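Drovum Wall Panel System
Interior panels for offices, workshops, clinics and small meeting rooms

Product family: Drovum
Manufacturer: Londow
Available: to order, from one room

What it is

Drovum is a dry-mounted wall panel for rooms where people work every day and where painting again every second year is a trouble. The panels hang on a metal rail, which is screwed to the existing wall. No glue is used on the wall side, so a single panel can be taken down and put back by one person with a suction lifter.

We started to make Drovum for our own office. Our old walls were plaster, and behind the desks they became gray from chairs and bags. After we had covered two rooms, a neighbor company asked for the same, and so it became a product. The first series had a visible clip at the top. The present series does not have it, and the rail is now hidden completely.

Surface

The standard surface is matte. It does not shine back the ceiling lamps, and this is the remark we hear most from people who sit in front of a screen. Fingerprints can be seen on the two darkest colors if you look from the side. On the light colors they are difficult to find.

The surface accepts water and mild soap. Please do not use abrasive sponge, and please do not use the melamine "eraser" type, as it will polish the surface and leave a bright spot that cannot be removed.

Standard colors: chalk, light gray, sand, pale green, slate, ink.
Other colors are possible from 40 panels in one order.

Sizes and weight

Panel width: 1,000 mm
Panel height: cut to order, up to the full height of a normal room
Panel thickness: 16 mm
Rail depth behind the panel: 15 mm

A full-height panel is heavy for one person to carry on stairs. We recommend two people for carrying, also when one person is enough for the hanging.

If your wall is not an exact multiple of the panel width, we ask you to decide where the narrow piece should be. Many customers put it behind the door. Others prefer to divide the rest equally to left and right, and it looks more calm, but you pay for two cuts.

Joints

Between the panels there is a narrow shadow joint. The joint profile is black as standard. It can be ordered in the color of the panel, and then the wall looks more like one surface, but small differences in the old wall behind will be easier to notice.

Inside corners are made with two panels meeting each other, without an extra profile. Outside corners need the corner piece, which must be ordered separately. Every month we receive an order where it was forgotten. Please count your outside corners, including the sides of columns and window openings.

Sockets and cables

Openings for sockets can be cut by us or on site. If we cut them, we need a drawing with the distance from the floor and from the left edge of the panel, seen from the front. The space behind the panel takes normal data cable. It is not enough for a cable duct.

For heavy screens the load must go through the panel into the wall. Use the spacer set from the accessory list, and do not tighten the screws on the panel itself.

Sound

Drovum Plain is a hard surface and does not make a room quieter. We write it clearly, as it was misunderstood before. If echo is your problem, please look at Drovum Felt, which uses the same rail and can be mixed with Plain in one room. A usual choice is Felt on the wall opposite the door and Plain on all others.

Furniture against the panels

A table can stand directly against the wall. If the table is moved often, leave a finger of space or put a felt strip on its back edge. White tables look good with the light gray, and the dark joints then give the wall a little order.
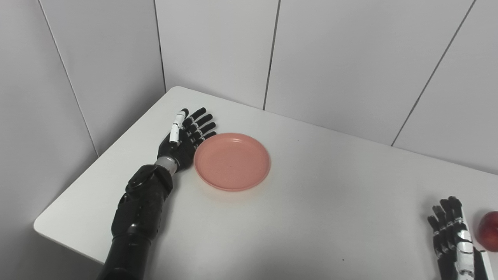

Mounting, short version

1. Check the wall with a long level and mark the high points.
2. Screw the lower rail first, then the upper rail.
3. Begin in a corner and work in one direction.
4. Hang each panel, push it down until you hear the click, then insert the joint profile.
5. Leave the protective film until all dusty work in the room is finished, but no longer than until the end of the heating season. Old film becomes hard to pull.

The long version with drawings comes in the box with the rails.

Accessories

Outside corner piece, all standard colors
Joint profile, black or panel color
Spacer set for screens and shelves
Suction lifter, for sale or for rent
Repair pen, standard colors only

Delivery and samples

We cut the panels after you confirm the drawing. Standard colors normally leave us in some 15 working days. In May it takes longer, as many schools order then for their summer work.

Samples are hand size and free of charge. Please look at them in the room itself, in the morning and again with the lamps on. Chalk and light gray are close to each other on a computer screen and quite different on a wall.

For questions about drawings and cut sizes, please write to Emerson Figueiredo in the technical office. He needs the room height at both ends of each wall.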